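How Music Gets Into a Movie

Most movies have music in them even when nobody on screen is playing any. This music is called the score. The person who writes it is the composer.

A composer usually starts work after the movie has been filmed. First, the composer and the director sit down and watch it together. They stop often and talk about where music should begin and where it should end. This is called spotting. The places they pick are called cues. A full-length movie might have 33 cues. Some last several minutes, and some are over in 2 seconds.

Next, the composer writes a tune for each important person or idea in the story. A tune that keeps coming back is called a theme. It can be slow and quiet the first time, then fast and loud later on. You still know it when you hear it – even if you don't notice that you know it.

Then the music has to be recorded. For the cartoon Nouri, 22 musicians played in one big room. They wore headphones with a steady click in them, like a clock ticking, so that everyone stayed in time with the movie.

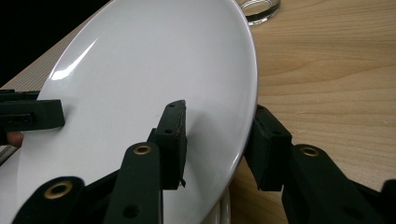
Khurram Ghumman wrote in to say that the quiet parts matter as much as the tunes. In his favorite movie, Vundness, the music stops just before the door opens, and he says that is the scariest moment of all.

Leaving music out is part of the composer's job too. When a score goes silent, you start listening to small sounds, like footsteps or breathing.

The last step is mixing. The music, the voices and the other sounds are put together, and each one is made louder or softer. If the music is too loud, you can't hear what people are saying.

Try this at home. Ask a grown-up to help you pick a short part of a movie with no talking in it. Watch it once with the sound on. Then turn the sound off, play a different song and watch it again. Write down how each one made you feel.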